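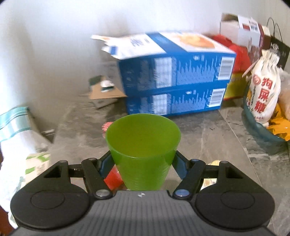
Según Sharon Koech, el error más común al comprar vasos reutilizables es fijarse en el grosor de la pared y olvidar el borde, que es donde empiezan casi todas las fisuras. Lo comentó en la primera parada de la visita a la planta de Graduvar en Sorkenden, un lunes de enero, ante el almacén de granza.

La nave trabaja con polipropileno. El material llega en sacos, se mezcla con el colorante en una proporción de 2 por 100 y pasa a las inyectoras. Hay cuatro líneas; la mayor, llamada Gorby por el personal, produce piezas apilables. El molde se refrigera con agua en circuito cerrado y el punto de inyección queda en el centro de la base.

El control de calidad ocupa una sala aparte. De cada lote se separan 60 piezas para el ensayo de lavado – más de 100 ciclos – y después se mide la deformación del borde con un calibre de anillo. Las rechazadas se trituran y vuelven a la tolva, salvo las pigmentadas en oscuro, que se venden a Henriques para cajas de transporte.

La parte menos clara fue la de logística inversa. Preguntamos por la tasa de devolución de los clientes de hostelería y la respuesta quedó pendiente de un informe interno. El recorrido terminó en el muelle de carga a las cuatro de la tarde.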